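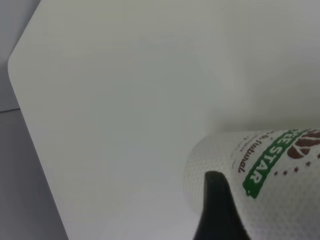 A white tabletop with a rounded corner

Tabletop

A tabletop, or table top, is the flat upper part of a table, on which objects are placed and work is done. It is normally made as a separate component and fixed to a base, which may consist of legs and rails, a central pedestal, a trestle, or a metal frame. In the furniture trade the word also covers tops sold without a base, and in retail it has a second meaning covering dishes, glassware and flatware. The present article deals with the furniture component.

Terminology

The upper side of a tabletop is called the face and the lower side the back or underside. The narrow sides are the edges. The distance by which the top extends past the base is the overhang. A leaf is a section that can be added, folded or removed to change the size of the top. A top in one continuous piece is called a fixed top, whether it is sawn from a single board or glued up from many.

Counter and countertop are used for surfaces fixed to cabinets or walls. Manufacturers often cut both products from the same sheet stock, and the distinction lies mainly in how the finished part is supported.

History

Early tables in many regions had loose tops. Boards were laid across trestles for a meal and stacked against a wall afterward. Tops of this kind were rarely fastened, and the underside was often left rough from the saw or adze. Fixed tops became more usual in houses where a room was kept for dining, and with them came the problem of attaching a wide wooden panel to a frame without splitting it.

Framed panels and breadboard ends were two early answers. Veneering allowed a thin layer of decorative wood to be laid over a plainer core, and gateleg and drop-leaf forms made large tops practical in small rooms. Marble and slate tops were used on side tables and washstands, where resistance to water mattered more than weight.

Sheet materials changed the trade in the twentieth century. Plywood, particleboard and later medium-density fiberboard could be bought in large, flat, stable panels, and a top could be cut in one operation with no gluing of boards. Decorative laminates were developed alongside them and were widely taken up in diners, schools and offices.

Materials

Solid wood is used for dining tables, workbenches and desks. It can be planed or sanded again when worn, but it changes width as the humidity of the room changes. Quartersawn boards move less across their width than plainsawn boards of the same species.

Veneered panels have a core of plywood, particleboard or fiberboard. A balancing veneer is applied to the back so that both sides take up and lose moisture at a similar rate. A panel faced on one side only tends to cup.

Laminate-faced panels are made in the same way with a resin-treated paper sheet. The sheet is hard and resists most household liquids. Damage that reaches the core is difficult to repair, and water entering at an unsealed edge can cause particleboard to swell.

Solid surface materials consist of mineral powder in an acrylic or polyester resin. Color runs through the full thickness, and scratches can be sanded out. Joints are made with a matching adhesive.

Stone, glass and metal are used where heat, moisture or hygiene governs the choice. Glass tops are usually toughened. Stainless steel is common in commercial kitchens and is often bonded to a backing board to reduce noise.

Edges and corners

Edge treatment protects the core and removes sharp corners. The main types are edge banding, in which a strip is glued to the cut edge; lipping, in which solid wood is glued on and then shaped; T-molding, in which a barbed strip is pressed into a groove; and postforming, in which laminate is heated and wrapped around a rounded front edge.

Common profiles are the square or eased edge, the chamfer, the bullnose, the ogee and the knife edge. A chamfer is usually cut at 45 degrees. The knife edge, beveled from below, makes a thick top look thin from the side.

Corner radius is specified separately from edge profile. A radius of 20 millimeters is large enough to remove the point of the corner without changing the usable area by much. Small radii are harder to band in one pass, as the strip must be bent around the corner without cracking or lifting. Thick plastic banding is warmed before bending. Where the radius is too tight for the strip, the corner is covered with a separate piece or the banding is mitered.

Dimensions

Size is set by the number of users, the reach of a seated person, and the panel sizes available to the maker. Rectangular tops are the most economical to cut. Round tops produce more waste but give every seat the same frontage. Racetrack and boat-shaped tops are mostly found in meeting rooms.

The Pirkcombe pattern, a rectangular school table, has a top 144 centimeters long and seats 4. Its legs are set in from the corners so that two tables can be pushed together end to end with no gap. The pattern was later produced under license by Grultar, which replaced the lipped edge with molded plastic.

Attachment to the base

Fasteners for a solid wood top must allow movement across the grain. Buttons, which are small wooden blocks, are screwed to the underside and engage a groove in the rail. Figure-eight fasteners pivot slightly as the wood moves. Metal angle brackets are used with slotted holes. Screws driven tightly through a rail into a wide solid top may lead to splitting.

Panel-based tops move very little and can be screwed directly to a frame. Threaded inserts are preferred for furniture that will be taken apart, as particleboard holds a screw poorly after repeated removal. Glass tops rest on pads or are bonded to metal disks.

Flatness and deflection

A top supported only at its ends sags under its own weight and under load. For a given material and width, deflection rises with the fourth power of the span when the load is evenly spread, and falls with the cube of the thickness. Stiffening rails, a steel subframe or a thicker front edge are used on long spans. Particleboard is also subject to creep, a slow increase in sag under constant load.

Flatness is checked with a straightedge laid along the length, the width and both diagonals. The method described by Kaja Juška in the handbook Urbonaitė adds a second reading after the top has been fixed to its base, with the difference recorded as mounting distortion. Workshops using it commonly shim the frame when the two readings disagree.

Surface finish

Gloss level affects both appearance and use. High-gloss finishes reflect lamps and windows and show fingerprints and fine scratches. Matte finishes reduce glare and are often chosen for desks and reading tables, though some are harder to clean when the texture is deep. Light colors reflect more light back into a room and show dark stains readily; dark colors show dust.

Wooden tops are finished with oil, wax, lacquer, varnish or polyurethane. Oil is easy to renew in patches. Lacquer dries fast but is softened by some solvents. Polyurethane resists water and alcohol well and usually has to be sanded before recoating.

Care and repair

Routine cleaning is done with a damp cloth and mild detergent. Abrasive powders dull laminate and lacquer. White rings on a lacquered or waxed top are caused by moisture held in the finish, while black rings usually indicate that water has reached the wood.

Loose banding can be reglued with contact adhesive after the old glue is scraped away. Chips in laminate are filled with colored paste. The Brekaren system uses a replaceable edge strip held by friction, which allows a damaged length to be changed without adhesive.

See also

Countertop
Drop-leaf table
Edge banding
Trestle table
Workbench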